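How Long Does a Scratch Stay New? My Materials Project Report

I picked this topic in April, mostly out of annoyance. My bike fender got scraped on a rack outside the library, and by the time I got around to touching it up there was already a faint orange line running down the middle of it. My roommate's fender had a worse scrape, from months before, and it still looked totally fine. Same rack, same rain, same salty road junk. So when our materials class asked for a project on "something that changes while you're not looking at it," I knew what I wanted to do.

The question I started with was pretty simple. If you scratch a piece of coated steel, how much does the depth of the scratch matter for when the rust shows up? I figured deeper is worse, end of story. My instructor told me (nicely!) that this was a fine guess but a boring report, and that I should compare a few kinds of surface as well. So I did.

I used small test pieces cut from scrap sheet. One set was painted steel, one was galvanized, and one was bare mild steel, which I threw in mainly so that something would happen before the semester ended. I ended up with 18 pieces after ruining a couple with a dull pair of snips. The paint was a gray enamel from Prollov that our shop already had a shelf of, and the scratching was done with a weighted scribe I built from a door hinge and a nail. It's ugly but it drags at the same pressure every time, and I'm still kind of proud of it.

Every piece got three lines: light, medium and heavy. Then they went on a rack in a plastic tub with a tray of salt water under them and a loose lid on top. I checked them every evening for 22 days. That sounds like nothing, but I'd like you to try remembering to look at rusty metal at 9 p.m. during midterms. I missed two evenings and marked them as blanks in the table.

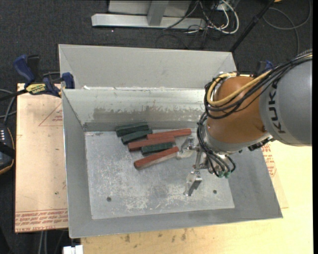 The bare steel went first, of course. It was spotting by the second evening, all over, and the scratches didn't matter at all because there was nothing for them to cut through. I'd half expected them to rust faster along the lines and they didn't, at least not that I could see with a hand lens. I should have thought that one through before spending a whole set on it.

The painted pieces were more fun. On the light lines I got nothing the whole time, and when I looked closely I'm pretty sure the scribe never made it through the enamel. The medium lines were all over the place. A few started to show color in the first week and others never did, and I think that comes down to my painting. I brushed it on, and I'm not a great painter, so some spots were thick and some were thin. The heavy lines all rusted, every single one, and on two of them the paint started lifting at the sides of the line so I could flick it up with a fingernail. There was rust under there too! That was the best moment of the project for me.

Galvanized was the surprise. Even the heavy lines stayed gray, with just some chalky white stuff building up next to them. I had to go back to the textbook for this. The zinc corrodes first and protects the steel next to it, even where the steel is showing, as long as the gap isn't too wide. My scratches were skinny, so the zinc on both sides could cover them. My roommate's fender is galvanized under the paint, I checked. Mystery solved, more or less.

I also took a few weights before and after on the lab scale, but I wouldn't trust them. The changes were tiny, and salt crust on the pieces probably added more than rust took away. They're in the appendix with a note.

If I did it again, I'd spray the paint instead of brushing it and I'd measure the thickness before scratching anything. I'd also want a wide scratch on the galvanized pieces, like the kind you get from dragging something heavy across them, to see where the zinc gives up. And I'd drop the bare set down to one piece. The whole thing cost me 52 dollars, and a good chunk of that was the tub and the salt.

The fender has been sanded, primed and repainted, and I park at the other rack now.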